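What We Learned About Small Hardware at Odley

Our group got to pick any everyday thing and study how it is put together, and we went for small green household parts, the kind that end up in a drawer. I was thrilled when the others agreed! We had a budget of 200 dollars, 15 pages to fill and a table covered in a printed plant pattern, and we began sorting in the first session. We called the project Testura, mostly on account of the surfaces (more on those later).

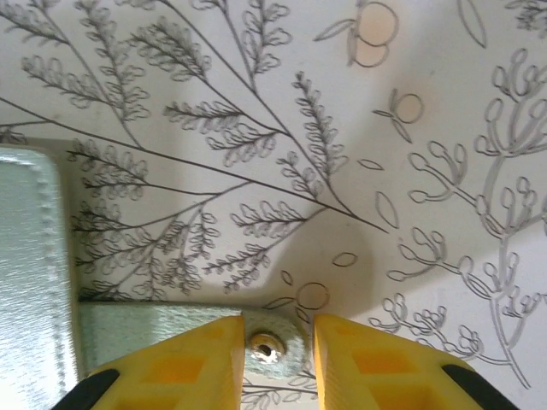

By Ynyr Prothero
Jan 14, 2025

The L-shaped green piece was my favorite from the start. It has a big pale panel with a brushed, slightly shimmering look, and a flat bar running off it to a rounded tip. Near the tip sits a little round metal ring, a grommet or a screw hole, and we argued over which for most of an afternoon. I still say grommet.

What got us really excited was the row of tiny raised bumps down the side of the panel. It looks like stitching, but it could just as well be a molded rim, and our first draft had two different answers in two different chapters. We ended up drawing it at three sizes and putting both ideas in the report. The bar is matte and faintly speckled, so you get two finishes in one object, and Disex (our shared sketch folder) is now full of attempts to shade them. Pencil was hopeless. Colored pencil over gray marker came much closer.

The written part is 2,618 words so far, and 800 of those are on edges and corners alone. In February we want to add a chapter on fasteners, with drawings by everyone in the group, and redo the cover.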